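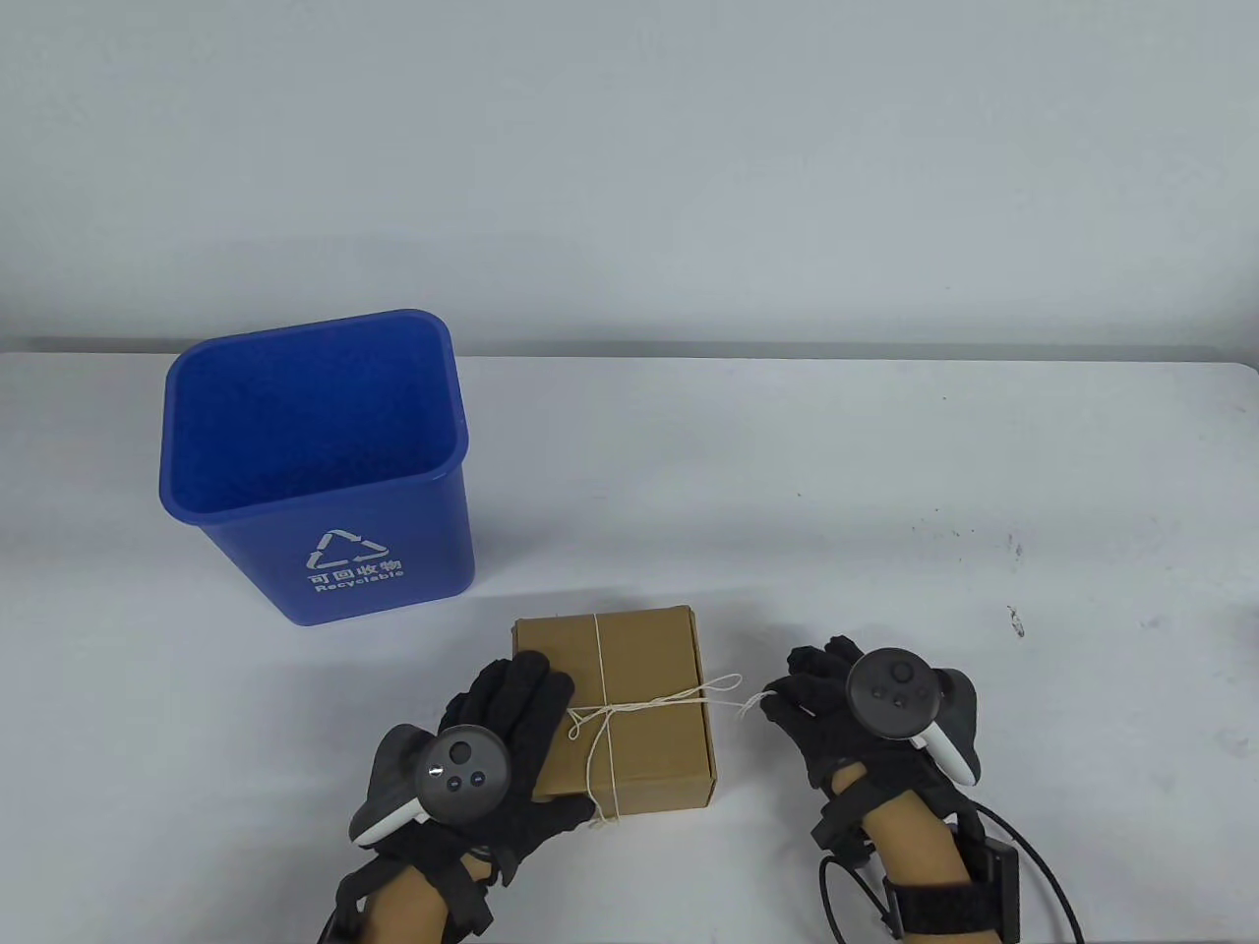

A blue bin for recyclables.

August 19, 2024 | By the Skenduvar Tenant Services Desk
Filed under: Waste & Recycling, Resident Help
43 shares | 5 comments

Recycling at Skenduvar: Common Questions

Which days can I bring items down?
The sorting room in the Plomari building is open every day from early morning until 10 p.m. Your door fob works on it. If it doesn't, ask the front desk to reset it.

Do I have to rinse containers?
A quick rinse is enough. Labels can stay on. Leave caps on plastic bottles and take lids off jars.

Are pizza boxes accepted?
Clean parts, yes. Tear off anything greasy and put it in the trash.

What about plastic bags and film?
No. They jam the sorting line at Modik, our hauler. Most large grocery stores take them back.

Can I leave my recycling in a tied bag?
Please don't. Modik treats tied bags as trash and may charge the building for the whole load. The fee is $55 per load and it goes on the shared services bill.

Where do batteries and light bulbs go?
Take them to the desk at the Ogura entrance. Tape the ends of lithium batteries first. Car batteries are not accepted.

I need a bin for my apartment. How do I get one?
Each apartment gets one at no charge. Ask at the front desk or call extension 443. Replacements are free if the old one is cracked — bring it with you.

Will anything change this year?
Starting in September, food scraps will be collected from the Plomari building only. Other buildings will hear from us once Modik confirms the route.

Who do I tell about a missed pickup?
Call extension 443 before noon and give your building name. After hours, leave a message.

Was this page helpful? 1273 views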